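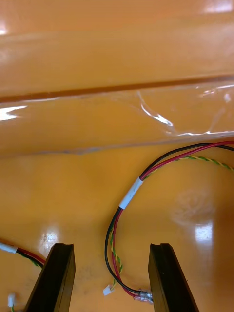
Des fils noir, rouge, vert et jaune sur une table orange.

Pourquoi attacher les fils ensemble ?

Un fil électrique tout seul, c'est comme une chaussette : ça se perd. Alors on en réunit plusieurs, et le paquet s'appelle un faisceau. Rien à voir avec les spaghettis, même si la ressemblance est troublante.

Le petit manchon blanc serre le fil noir et le rouge. Le vert et le jaune, eux, se tortillent l'un autour de l'autre jusqu'à un connecteur blanc en plastique. Les couleurs servent à s'y retrouver. Tu peux essayer de tout brancher au hasard, mais ta lampe risque de bouder.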